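Dasar Hand Fault Notice: Frequently Asked Questions

Last updated October 30, 2023

Which units are affected?
Dasar two-arm units fitted with the Karon hand, serial numbers 195 through 199. Units with the older two-finger gripper use a different driver board and are outside this notice.

What is the fault?
After a long hold near a heat source, the index finger can stop reporting its position. The controller keeps the last good value and treats the finger as still. The finger may in fact drift closed by a few degrees – enough to press on a lever or catch the rim of a tray.

When was it first reported?
In April, by the test kitchen at Lutitska. The hand failed to release a toaster lever at the end of a cycle and dragged the toaster toward the edge of the table. The operator used the emergency stop. There were no injuries.

What causes it?
A connector at the base of the finger loosens as the housing warms. The fault log shows code 800 when the signal drops for longer than 2 seconds. Shorter dropouts are not logged in the current firmware.

Can I keep running toaster and kettle tasks?
Only with an operator at the emergency stop. Suspend unattended runs until the connector has been replaced. Tasks without a heat source may continue as normal.

Does an emergency stop switch off the appliance?
No. It cuts power to the arms and hands only. An appliance on a wall outlet stays on until it is unplugged or finishes its own cycle. Lai recommends a separate switched outlet within reach of the operator.

What should I do if a hand stops responding near a hot appliance?
Press the emergency stop, cut power to the appliance at the outlet, and wait for it to cool. Do not pull the fingers open by hand. The finger tendons hold tension after a stop, and forcing them will damage the drive – release them from the service menu.

Is the repair covered?
Yes, for all five serial numbers, including units past their warranty date. The replacement connector is fitted on site and takes around 2 hours per hand, including recalibration.

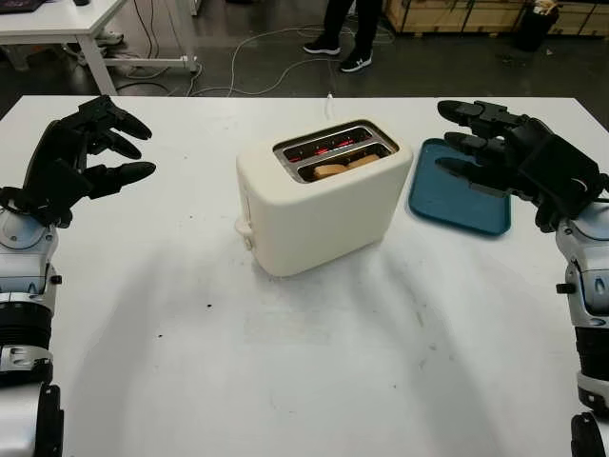 How do I know whether the connector has already been replaced?
Open the service menu and select Hand Status. A repaired hand shows connector revision B; an unrepaired one shows revision A or a blank field.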